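Progress report to the Stidurano Fund
Kaimal Growers' Network: squash and pumpkin storage trial
Reporting period ending January 2022

1. Purpose of the report

The report covers the second stage of the storage trial supported under the Fund's small producers strand. It sets out the work completed, the storage results to date, the position on spending, changes to the agreed plan and the work remaining. The first stage, covering seed selection and sowing, was reported separately and is not repeated.

2. Background

Members of the network grow winter squash and pumpkins on small plots and sell them through local shops and box schemes. Most of the crop is sold within a few weeks of harvest, when prices are lowest. Fruit held back for later sale is commonly lost to neck rot, to soft patches where fruit touch one another, or to chilling in unheated sheds. The trial compares methods of curing and storing that members could use without buying a cold store.

3. Work completed

3.1 Harvest and intake

A total of 600 fruit were taken into the trial from 6 holdings. Each fruit was cut with a length of stem, brushed clean and weighed. Fruit with broken skin or no stem were turned away at intake and replaced from the same holding. Washing was ruled out after advice from two members who had lost washed fruit in earlier years.

Intake ran four days longer than planned. One holding harvested late owing to wet ground, and its fruit went through curing as a separate batch. The batch is marked in the records so that it can be left out of the comparison if required.

3.2 Curing

Half of the fruit were cured in a polytunnel on slatted benches with the doors open by day and closed at night. The other half were cured indoors in a heated packing room. Temperature and humidity were logged in both places. The polytunnel was the more variable of the two, with cool nights towards the end of the period, but skins had hardened in both groups by the time the fruit were moved.

3.3 Storage

Cured fruit were divided between four treatments:

Treatment A: single layer on slatted racks, insulated shed
Treatment B: single layer on slatted racks, unheated shed
Treatment C: stacked crates lined with straw, insulated shed
Treatment D: stacked crates lined with straw, unheated shed

Racks were supplied by Distex and assembled by members. The insulated shed is kept above its lower limit by a thermostatic heater, with the Grokero logger recording shed conditions every 20 minutes. Readings are copied to the project spreadsheet once a week.

4. Results to date

4.1 Losses

Losses have been lowest in Treatment A and highest in Treatment D. Treatment B performed well until the first hard frost, after which soft patches appeared on fruit nearest the north wall. Treatment C has lost more fruit than A, mostly from the bottom crates, where air movement is poor and the straw was found damp on inspection.

Most rot began at the stem end. Fruit cut with a short stem are over-represented among the losses in every treatment, and the effect seems at least as large as that of curing place. Stem length was recorded at intake and will be included in the final analysis.

4.2 Variety

Thick-skinned blue and grey types have kept best. Small striped pumpkins have kept their colour but lose weight faster than the larger types. Members have asked whether these should be graded separately as decorative stock, and the question will be put to the buyers.

4.3 Weight

A sub-sample from each treatment is weighed monthly. Weight loss is greater in the insulated shed, as expected from the drier air. None of the sub-sample has yet fallen below the weight at which the box schemes would refuse it.

5. Spending

Spending is within the approved total. Racking cost less than budgeted. Heating cost more, owing to a gap in the shed roof insulation that was found and closed after the first month. We ask the Fund to approve moving the unspent racking allowance to the energy line. No change to the overall grant is sought.

6. Changes to the plan

The planned taste test has been put back so that it can use fruit from the final inspection. One set of shed readings was lost when a logger battery failed. Hand readings were taken morning and evening until it was replaced, and the gap is marked in the spreadsheet.

7. Risks

A further long spell of frost could end Treatments B and D early. If so, the remaining fruit will be assessed and sold, and the end date recorded for each treatment. Mice were found in the unheated shed. Traps have been set, and gnawed fruit are logged apart from those lost to rot.

8. Next steps

Inspections will continue every two weeks until the stores are cleared. The taste test and buyer survey will follow. A draft guidance sheet will go to members for comment before printing, with the final report and accounts sent to the Fund in May.

Supporting data are held at the network office and can be supplied on request.
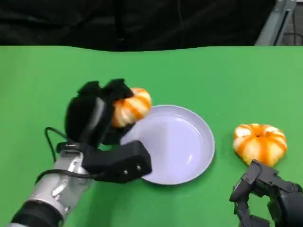 Figure 1. Orange-and-white striped pumpkin.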